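# "Ask them how many they refused": a solicitor on the sponsor licence backlog

The immigration solicitor I met in Cornov does not believe the new turnaround figures, and it took her less than a minute to say so. 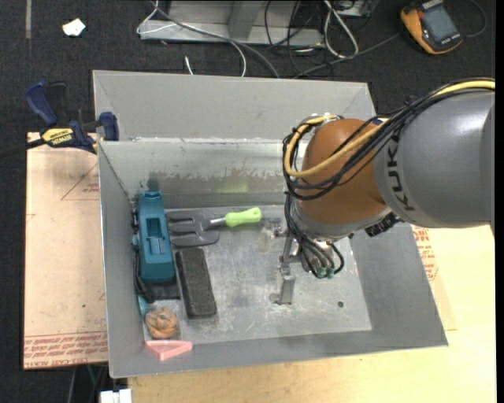

"They say 12 weeks for a sponsor licence," she said. "Twelve weeks from when? From when the form goes in, or from when somebody opens it?"

The ministry's answer, when I put this to them in April, was that the clock starts once an application is "complete". She laughed at that. One of her clients, a parts supplier called Dal Bello, was told its file was incomplete 2 times, with the same letter attached.

Her firm, Stalto, has been keeping its own tally of work visa cases, 1070 of them so far. By her reckoning the typical wait is 11 months for the worker to get an answer. I asked whether a law firm that charges by the case was the best judge of that. "Fair question," she said. "Check our dates against theirs. They won't publish theirs."

I did ask, and they wouldn't.

She is no kinder to employers. Several in the Hurnusus district have complained loudly about shortages while offering wages that fall below the visa threshold. "You can't blame the visa office for that one," she said. "Pay more, then come and shout."

The promised online portal is meant to open before the autumn. Would it help? "It'll be a nicer place to wait."

She had a client due at half past three and was already looking for the file. The ministry says it will review the licence rules next year, but it has not said who will carry out the review.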